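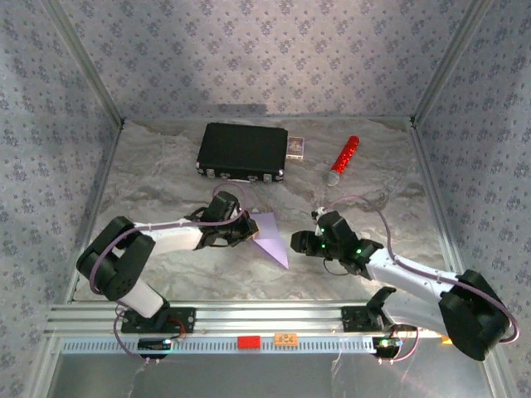
My sister's view, when I asked her, was that anything that hadn't been out of its box since December could go, and that a box of odds and ends was still odds and ends however smart the box was. She may be right. I have been putting off the small things for weeks and this was the push I needed.

11th July
Posted by the author of Sirkness Notes

The black hard case is staying. It has two silver latches and a thin handle between them, and metal guards on the corners, and it is the sort of thing you can put on a shelf and pile other things on. I bought it at the Saturday market in Iltdale years ago and it has held drill bits, then paints, then nothing. I had meant to use it for the paper, but full sheets won't go in flat, so it will probably get the card games.

The card box with the dark purple and red pattern would go in with room to spare. I have a few others of the same sort upstairs. They slide about if they are the only thing in there, so I'll line the bottom with felt.

The red glittery one that looks like a microphone is harder. It takes up more space than it should because of the round head, and it won't lie flat next to anything. My sister would bin it. I like the colour, so it goes on the hook in the hall for now.

That leaves the paper. I bought a pack of 300 sheets in mixed colours when I started folding last winter, and after the first pass through the drawer I had 143 left that were still worth using. The lavender is my favourite and I keep spoiling it. I get the diagonal crease in, fold the bottom to a point, and then lose track of which side should be facing up. Sheets with a crease or two in them now go in a separate envelope for practice.

Next is the wool, and after that the shelf under the stairs, where the tins are. If anyone has a good way of storing paper flat in a damp house, leave a comment.

Contact | © Sirkness Notes | Back to top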